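Brukholm Training Log: Setting a Place by Hand

Recording of the table tasks resumed on October 12, 2021, under Ilaria Donati. The operator works seated, one gripper in each hand. 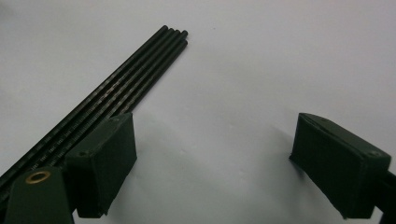
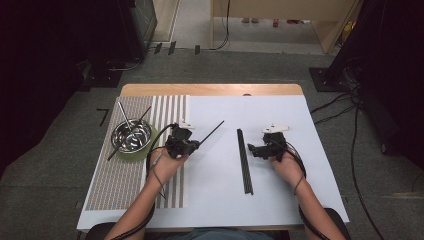
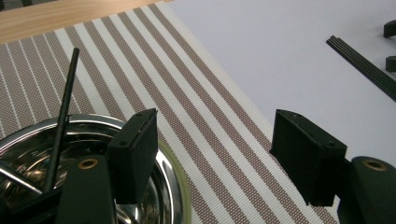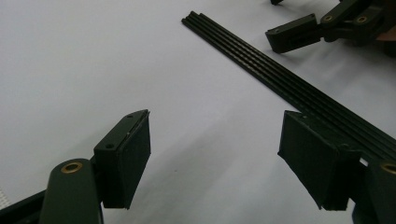
Next Steps

The present set holds 23 demonstrations. Training will begin when 60 have been accepted.

Comments

Lộc Trương: Do you retain the failed grasps?

Ilaria Donati: Yes, in a separate folder.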